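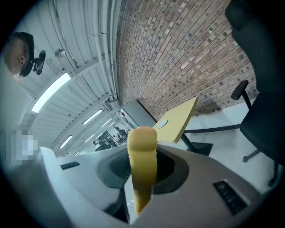
lullitz_reader
I must write an obituary for my uncle Carter and I would like advice from people who did it before. English is my third language, so please be patient. The newspaper in Stokbridge takes 700 characters for the basic price and my draft is 33 lines long. My cousin wants a coloured border on the online page, and I was thinking of a quiet mustard yellow, with light grey for the rest. But first the text. Do I list all the grandchildren by name? There are 17.

Nornlow8
Sorry for your loss. We wrote "17 grandchildren" and put the names in the funeral programme. Two cousins were offended for a week, then it passed.

stokbridge_m
I don't agree with Nornlow8. People cut these notices out and keep them. When my mother died I paid for the longer one, and I would do it again. Drop the list of employers instead.

lullitz_reader
He worked 33 years at the Zacharias bakery and he was proud of it — I can't leave this out. But the other jobs can go, yes.

Nornlow8
Keep the bakery, of course. Is the surname in the first line? Ours was in the second and the paper sent it back.

lullitz_reader
Yes, it begins "Carter Arsenault, of Nornlow, died at home in March". My aunt prefers "passed away". I find "died" more clear, but maybe it sounds hard to an English ear?

stokbridge_m
Not hard at all, but let your aunt choose. Grey and yellow is fine by me, though I would ask her about that too.

lullitz_reader
Thank you both. She wants "passed away" and all the names, so I will pay for the long one. I send it tomorrow before 8 in the morning.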